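# Keep the untidy ones

When a learning system performs badly, the usual advice is to get more examples. I have given that advice myself. I now think it is often wrong, or at least that it is given too early, and I want to set out why.

At Skollness we collected 300 examples of kitchen tasks over February, all on the same white table, with toy food and a few pieces of real crockery. Put something in the mug. Take something out of the bowl. Move the banana to the plate. Each example is one attempt from start to finish, guided by a person. When we had all 300 we went through them and kept 238. The rest went because the person guiding had hesitated, or gone in at a poor angle and backed off, or dropped something and picked it up again. 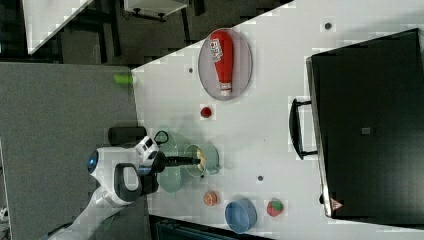

I was in favour of that at the time. A clean set seemed a plain good. If you want a machine to put things in a mug well, show it people putting things in a mug well. The trouble is that the machine will not do it well every time, and when it drifts a little to one side it is in a position that none of the clean examples contain. It has never been shown how to get back. The person who hesitated and corrected had shown exactly that, and we had thrown it out.

The argument against keeping such attempts is that a learner can't tell a mistake from the recovery that follows it. It may copy both. This is a fair point and I don't want to wave it away. A colleague at Gerlach puts it more strongly and says a bad example costs more than a good one is worth. But there is a middle course. You can mark where the mistake ends and the recovery starts, and train only on the second part. It is dull work. It took 2 of us most of a week to do it for the discarded attempts, and I would still sooner spend a week on that than a week recording more of what we already had.

My second complaint is about layout. Left alone, people put things back where they were. The oval plate ends up at the top of the table with the ketchup on it, the blue bowl goes near the bottom edge with the strawberry beside it, and after an afternoon you have a great many examples of one arrangement. Nobody chose it. It is only habit, and the learner will pick it up as if it were part of the task. 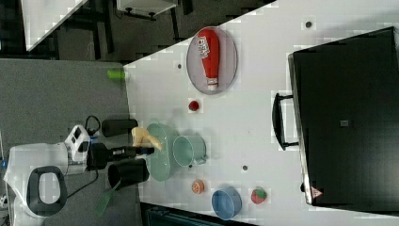
*3 minute read*

The group at Briddale deals with this by having a second person set the table between attempts, from a shuffled list of positions. I thought it fussy when I first heard of it. I have changed my mind. If I had to choose between 100 attempts over many layouts and 300 over one, I would take the 100, and I would expect to finish the month with a more useful set as well as a smaller one.

The objection here is time. Resetting is slow, and a funder who asks how many examples you have is rarely interested in how many layouts they cover. Kelholm's reports give one figure, the total, and ours did the same until this spring. I would like to see the number of arrangements printed next to it, along with what was discarded and on what grounds. Without those, two sets of the same size can't be compared.

None of this means that size doesn't matter. A set can be varied and well marked and still be too small to learn from, and we have made a few of those too. My point is about order. Look at what you have first, including what you threw away. Check whether the table was ever laid out differently. Then, if the answer is still more examples, go and get them, and ask whoever is guiding the arm to carry on when they fumble instead of stopping and starting again.

We are going to record the mug task again with the shuffled list. I have asked for every attempt to be kept.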